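Section 3: Fitting the Net and Playing Your First Game

Your Lomia tabletop net set turns almost any sturdy table into a place to play, and once you've clamped it on a couple of times you'll be quick at it!

1. Open both clamps all the way and slide one onto each long side of the table, at the middle.
2. Turn the knobs until the rubber pads grip. Finger-tight is plenty.
3. Hook the net over the left post, pull it across, and hook it over the right one.
4. Tighten the cord until the top edge is straight.

Caution: Do not clamp onto glass, or onto a tabletop less than 3 mm thick.

Note: On tables with a leaf, push the halves fully together first.
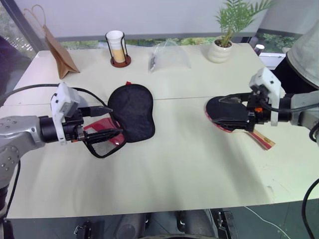
Paddle care is the part people skip, and it makes such a difference to how the ball comes off the rubber. Wipe each face with a damp sponge after play and let it air-dry for 25 minutes. A quilted cover with a mesh pocket, like the black one partly pulled over the paddle on the left, is lovely for storage (slide it all the way down so no red rubber is left showing). Keep paddles out of hot cars.

5. Warm up with slow rallies, 2 players, no scoring.
6. Check the clamps again after the first game, as the pads settle a little.

The net cord is good for nearly 300 set-ups. Replacement cords fit both the Lomia and the older Kuvholm posts.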